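News > Press releases > Parts and storage

January — by the Rirner press office

Rirner has widened its loose parts service at Grirbridge, and workshops can now order small parts by the bin. The range covers 3,498 lines, with red and green parts among them, and is supplied with De Bruijn.

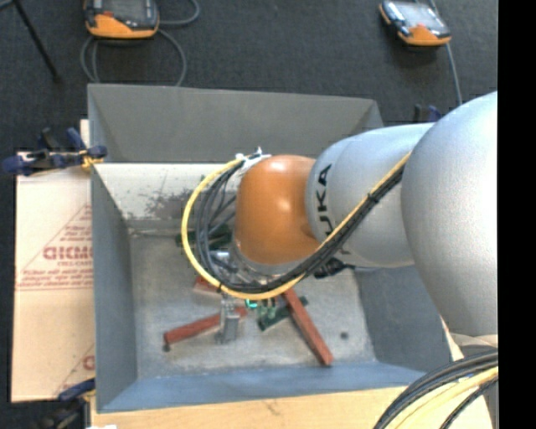 How long can a workshop keep a bin? Hire runs for 30, 60 or 90 days, and the term can be extended once before the bin goes back.

Bins are deep, grey and rectangular, and go out from the Brituvine store each morning. Mixed orders are accepted — customers should list each part by colour and line number. Part-used bins can be returned at the end of the hire, and unused parts are credited to the account.

Orders placed before noon leave the next working day.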